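Plemeck opens its simulated strawberry examples to other groups

Tuesday, June 10, 2025

The robotics company Plemeck has released 1,213 recorded examples of a simulated arm working with a strawberry and an open box. All were gathered in Wan, its own simulation program, and are meant for training systems which learn by copying.
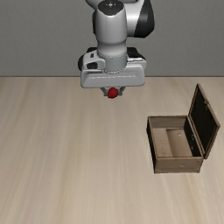 The simulated arm holding a red object over the table, with the open box at right.

Each example was made by a person who steered the arm with a hand controller. The task is always the same: pick up the fruit and put it in the box. The first 400 were recorded by one operator, and the team found that the learning system copied his habits too closely.

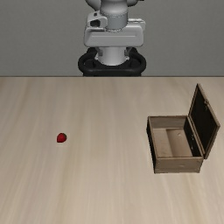 For the remaining examples the work was shared with a second operator, and the starting place of the fruit was changed between attempts. "We wanted 1,000 good ones and we went a little further," said Kieran Mottram, who leads the project. "A slow attempt is also useful — we removed only those where the recording had a fault."

Every attempt is stored from 2 viewpoints, one facing the arm and one at the gripper. 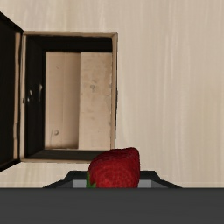 The company says that the closer view helps the system most in the last moments before the fruit is released. A test on a real arm is planned with the packaging firm Feveo later in June. The examples can be requested from Plemeck without a fee for research use.
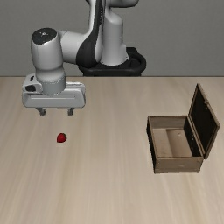
The gripper open above the strawberry, with the empty box at right.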